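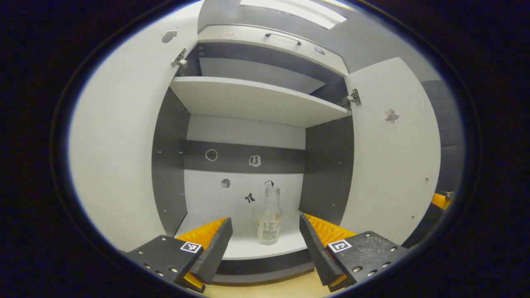

El folleto de Skomorard decía que el equipo llegaba calibrado. Genalyn Samonte lo leyó en el tren a Cumton y lo volvió a leer en el taller, con el maletín abierto sobre las rodillas. Dentro venían la pinza de mano, un cargador, dos juegos de dedos de repuesto y una hoja plastificada con las advertencias.

La revista Jorer le había pedido una reseña de 700 palabras. Pagaban poco y tarde, pero le dejaban quedarse unos días con los aparatos.

Cabrera, que alquilaba el taller, le había preparado el armario.

—La botella ya está puesta —dijo—. Abajo, cerca del borde.

—¿Y el servicio?

—Tú grabas, ellos reciben. En 48 horas te devuelven un programa para el brazo. Eso dicen.

Genalyn se colocó delante del armario y metió la pinza. Los dedos naranjas cedían al apretar el gatillo y volvían solos a su sitio. Tomó la botella por el cuerpo, la levantó un palmo y la dejó donde estaba. Luego otra vez. A la quinta ya no pensaba en el gatillo. A la décima le dolía la muñeca, y lo apuntó en la libreta: «Peso mal repartido. Todo el bulto va delante».

—El manual pide variar la entrada —leyó Cabrera—. Por la izquierda, por la derecha, desde más arriba.

—El manual no ha tenido que agacharse.

Siguió. Por la derecha la pared quedaba más cerca y el dedo rozó un par de veces. La pinza pitó. Según la hoja, el pitido significaba que la toma quedaba descartada, pero la hoja no explicaba cómo saber cuál era después, cuando aparecían todas seguidas en la lista. También lo apuntó.

Al cabo de una hora se sentó en el suelo. Cabrera le trajo café y le preguntó si lo compraría.

—¿Para qué querría yo un brazo que mueva botellas?

—Para mover botellas.

Genalyn pensó en su madre, que desde el invierno no podía cerrar bien la mano derecha y guardaba los vasos en el estante bajo para no tener que alzarla. No dijo nada de eso. Preguntó si quedaba azúcar.

Después del café pasaron a la mesa.
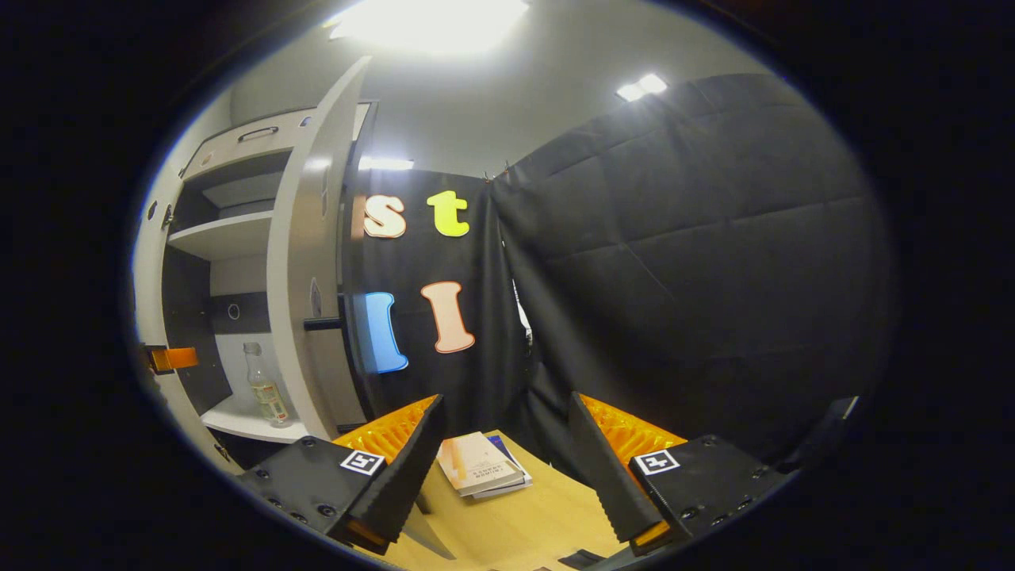
Con los libros fue más difícil. Un libro tumbado ofrece poco canto, y la pinza tendía a empujarlo antes de morderlo. Genalyn probó a entrar muy baja, casi raspando la madera, y así el de arriba se dejó coger. El azul se le resistió más. Hizo 46 tomas buenas entre una cosa y otra, según el contador, y las envió desde el portátil de Cabrera.

El programa llegó dentro del plazo. Lo cargaron en el brazo que Cabrera tenía en el cuarto del fondo y trajeron el armario rodando sobre una manta. El brazo bajó, se detuvo delante de la botella y esperó casi un minuto. Luego hizo un giro pequeño hacia la izquierda, inútil, antes de cerrar los dedos.

—Eso lo haces tú —dijo Cabrera.

—¿El qué?

—Ese giro. Cuando te duele la muñeca.

Genalyn pidió que lo repitiera. El brazo volvió a girar antes de agarrar, con la misma desgana. Ella se miró la mano y la movió despacio en el aire. Era el gesto de su madre al coger la taza.

La reseña se publicó el 1 de marzo de 2020. Elogiaba los dedos, criticaba el peso y recomendaba esperar a la siguiente versión. Del giro puso una línea, entre los defectos: «Copia también lo que sobra». Devolvió el maletín con el cargador y la hoja plastificada, y esa tarde llamó a casa para preguntar por los vasos.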